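**Poirier guest rooms open again**

Good news from the top of the hill – the guest rooms at Poirier are open again, and I got to poke my head in while the last of the cleaning was going on!
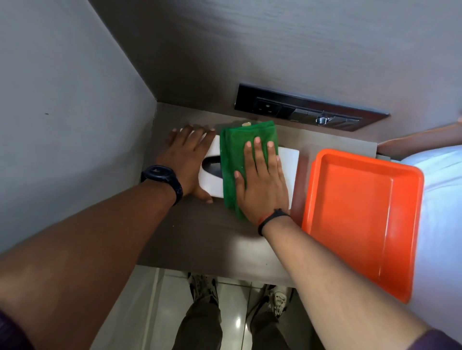

Naveed Hayat, who runs the place, says all 49 rooms are getting the same going-over before the first guests arrive in February. Shelves, tissue boxes, trays, the lot (he's very firm about the bedside shelves, as I found out when I put my coffee down on one). My favourites are at the back, where you can see right over to Ondik.

Rooms start at 108 a night with breakfast, and check-in is from 2 in the afternoon. I've already put my sister's name down for one.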